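Stop buying the clever gripper first

I've had this argument with Ekrem Ekinci so often that he now starts it for me, so I may as well write my side down.

Every few months somebody in our corner of robotics gets some money and spends it on a hand. Fingers, tendons, the lot. Ours was the Lunemero, and I'll admit I was giddy when the crate came in (I stayed late on a Friday just to watch it wiggle!). Then we tried to drive it, and spent most of November finding out that our tracking wasn't good enough to tell us whether the hand was any good.

So my view, for what it's worth, is that you should sort out the controllers before you spend a penny on fingers. Strap a VR controller to the back of each glove, do a dull job with your own two hands, and look hard at the numbers that come back. We use kitchen spatulas on a little wooden rack with S-hooks. A hook is brilliant for this because it's so fussy. If your wrist angle is slightly out in the recording, you'll see it the moment you play it back.

Kartini Simanjuntak ran 548 goes on the old straps and then the same on the new ones, and the difference between the straps was bigger than anything we'd seen between our two grippers. Straps! A bit of webbing!

Ekrem says a cheap pincher will never do what a proper hand does, and fine, he's right about that. But I've watched the plain Grusura pincher beat the Lunemero on the spatulas simply because we were feeding it cleaner motion. I can't see how you compare hands fairly until that end is settled.

It's boring work and it doesn't make much of a video. Shinji Wada wants to move on to mugs, and I keep asking for another week on the hooks.

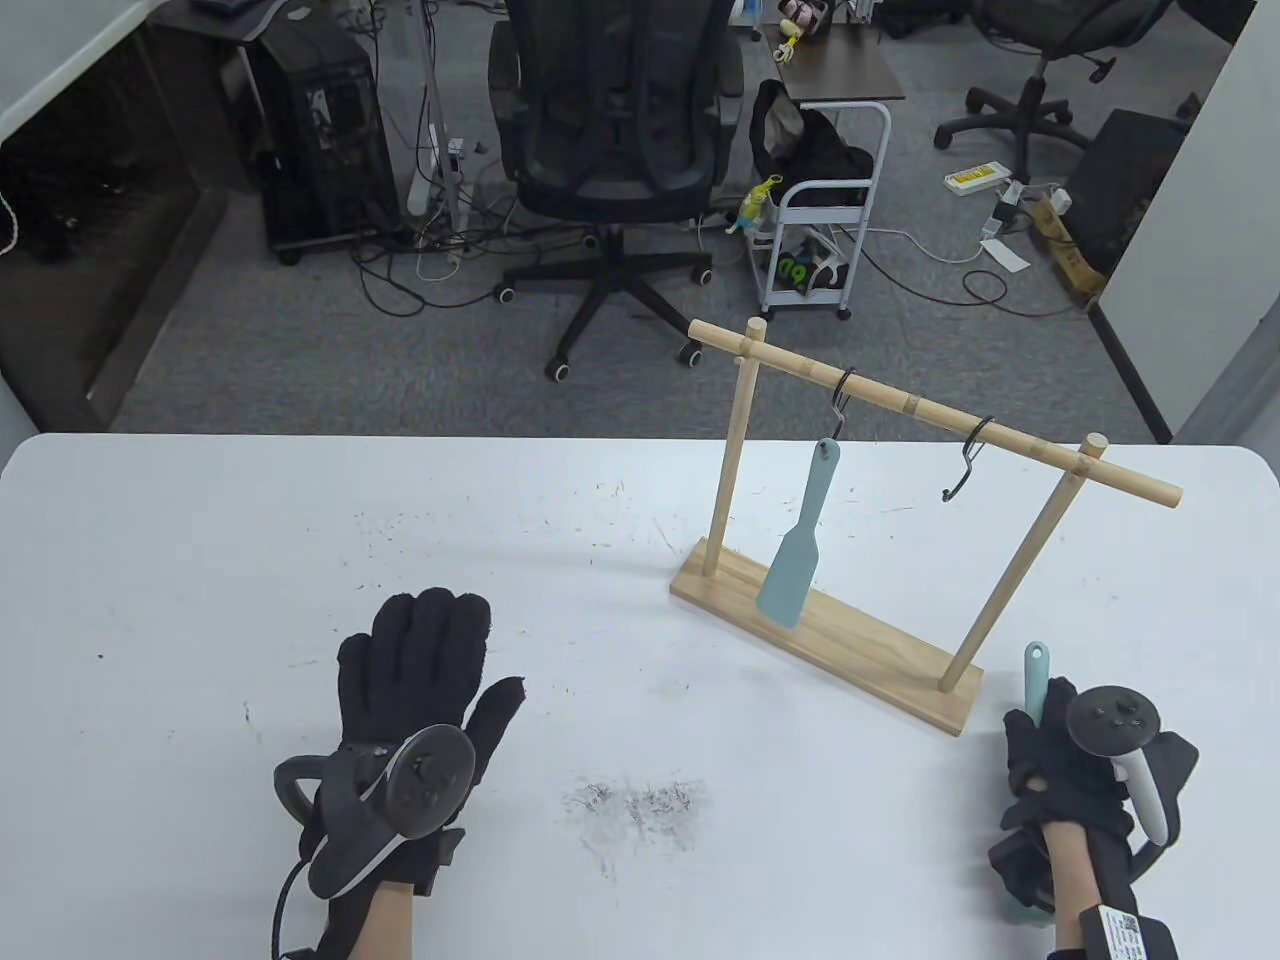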